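Getting old water rings out of an oval dining table

Wenville Neighbors Help Board > Home and Furniture

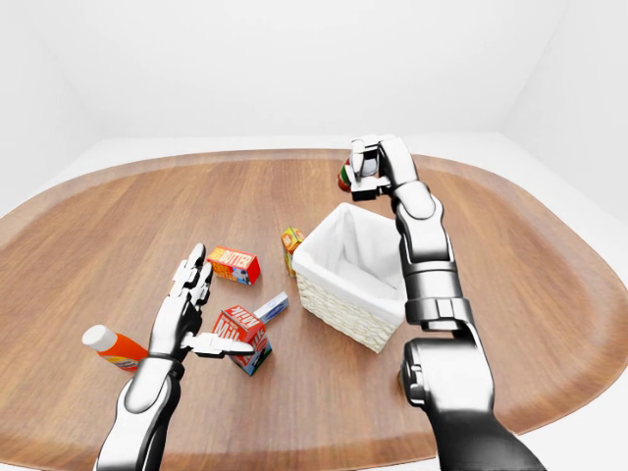
Posted by Viorica Buzatu, April 5, 2018

Hi all! I finally inherited my aunt's oval dining table and I am over the moon. It's solid wood, medium brown, she bought it in Dotlow before I was born and I learned to play cards at it. The trouble is the white rings, 7 of them, mostly at the end where my uncle sat with his tea. I've wiped it with dish soap and a soft cloth and they didn't budge. I don't know what the finish is. Can I get them out without stripping the whole top? I'd love to have it ready for my sister's visit!

3 replies

Zamfira Cozma
Oh, I love this kind of job! White rings are good news, they usually mean moisture got into the finish and stopped there. Dark ones have gone down into the wood and are a lot more work. Try the gentlest thing first: lay a clean cotton T-shirt over one ring, set your iron on low with no steam, and press for a few seconds. Lift, look, do it again. Mine faded bit by bit (I squealed, my husband came running). If it stalls, rub in a little petroleum jelly, leave it overnight and wipe it off in the morning. Start with the ring you care about least, and stop if the finish gets sticky. Then a thin coat of paste wax over the whole top, buffed with an old sock. It'll glow!

Sorin Lungu
mayonnaise. my grandmother swore by it. leave it on an hour

Győző Csizmadia
Zamfira's way is the one I'd use. To find out what finish you have, put a drop of rubbing alcohol on the underside of the rim, somewhere out of sight. If it goes soft or tacky it's probably shellac, so be extra careful with the iron, shellac hates heat. I did a sideboard like that last December and it was the most fun I had all winter. Please don't sand it yet! Old tops are sometimes veneer even when the family says solid, and you can go through veneer in a minute. Look at the edge and see whether the grain carries over from the top. Also, felt coasters, the thick kind. Tell us how it goes!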